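Workshop notebook, Rankin Street, color bench
Sunday, February
Batch 1831, ultramarine sticks, second pour

Purpose: find a binder level for the large pavement pastels that survives being dragged over broom-finished concrete without leaving a glassy skin. Last pour (batch card in the tin) was too hard. Color transfer on the concrete tile was poor and the stick squeaked.

Dry mix, 800 g total: plaster, precipitated chalk, ultramarine. Proportions as on the previous card except that the plaster comes down one step and the chalk takes up the difference. Water 314 g, gum solution already in it. Pigment was dry-sieved first and went through cleanly this time. Chalk was lumpy and needed two passes. The open sack should be rolled down and clipped after use.

Mixed by hand, powder into water, left to soak until the surface stopped bubbling, then stirred slowly. Pourable for a bit longer than last time, which I put down to the plaster reduction. Filled the long cardboard tubes first and the short ones with what was left. Tapped all the tubes on the bench. Two leaked at the base where the tape had lifted. Retaped, no great loss.

First tube opened at 90 minutes. Too early. Outside firm, center still soft, and the stick sagged under its own weight when lifted by one end. Left the rest alone until evening. 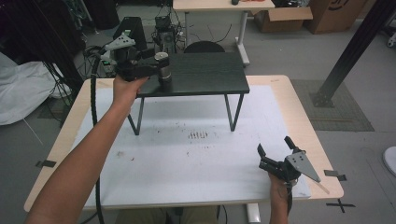 Remark penciled next to the paragraph on the early tube: leave them in the cardboard overnight and quit opening one to look, every stick opened early has ended up with a flat side, and the flat side is where it snaps.

Agreed, with the reservation that the Mavum sticks were left in overnight and came out with the liner stuck to them. The wax liner was the problem there. Today's tubes have plain baking parchment, one overlap, seam taped on the outside. Parchment released cleanly on the evening tube.

Evening tube: set right through. Weight still high, plenty of water left in it. Broke the stick on purpose to look at the section. Color even from edge to center, a few pinholes near the top end, none at the bottom. Pinholes probably from pouring too fast at the finish. The top end is the end people hold, so I am not chasing this.

Transfer test on the concrete tile, stick still damp:
Single pass, light pressure: patchy, high spots of the texture only.
Single pass, heavy pressure: good cover, some crumb.
Rubbed in with a foam block: solid, valleys filled, crumb taken up.
Second color over the first (commercial white, Tristine brand, soft grade): blends, goes chalky blue, no dragging.

Damp sticks always look better than dry ones in this test. Repeat after a full dry. Do not put the damp result on the comparison sheet.

Base coat. The crew doing the Reveo lot want a thin tempera wash under the drawing so that less pastel is needed to fill the texture. Tried three dilutions of the washable black on spare tiles. The thinnest runs into the valleys and leaves the high spots bare. The middle one covers and still has tooth when dry. The thickest closes the surface and the pastel skates on it. Middle dilution is the one to use. Mark the jug at that level so that it does not have to be worked out again on the day.

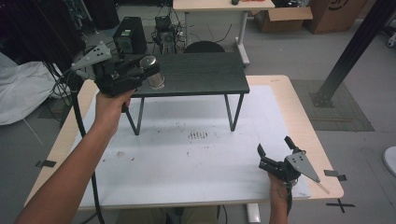 Will the tempera wash come off the lot afterward? It came off the test tiles with cold water and a stiff brush after a day outdoors under cover, and left a gray cast in the deepest pits, so the owners should be told that before they sign off on it.

The same wash on sealed concrete beads up and is not worth using. If any of the squares fall on the sealed strip by the Rankin loading door, skip the base coat there and go straight to pastel. The sealed tile took the dry commercial sticks acceptably and our own sticks badly.

Shade range. Ultramarine is the expensive one, so the tints matter more than the full-strength stick. Made small pucks from the leftover mix with extra chalk at three levels. Wet, they all look nearly the same. They will separate as they dry. The palest is likely to be redundant, as artists can get it from the white on the ground, and if it dries the way the pink did it will be dropped from the set.

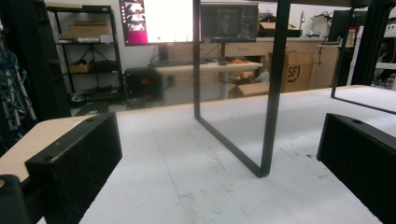
Tint reading is still the weak part of this procedure. Our pucks have been compared under whatever light was on, against whatever was lying nearby, and two people reading the same row have put it in a different order. From now on each puck is rubbed onto the gray card and the card is read by the north window, next to the retained card from the previous batch. A bare white tabletop will not do as a background: faint smudges and small dark specks like the ones on that top read as dirt in the pale tints, and a thin line running diagonally under the swatch pulls the eye off the edge being judged. Gray card, every time, and write the batch number on the back before rubbing.

Dust. Masks on for sieving, and the fan off, then on once the sieve is covered. The ultramarine got onto the door handle again. Wet wipe only, no dry brushing of the bench.

To do:
Unmold remaining tubes tomorrow, stand them on the wire rack with gaps, turn daily.
Weigh the long sticks each morning until the weight holds steady.
Repeat the transfer test dry, same tile, other half.
Drop test from table height onto plywood, dry sticks only.
Order parchment. Do not order more of the wax liner.
Next pour is the red oxide, same binder as 1831 unless the dry transfer comes out worse than the damp one by a wide margin. Oxide takes less water, so hold some back and add at the end.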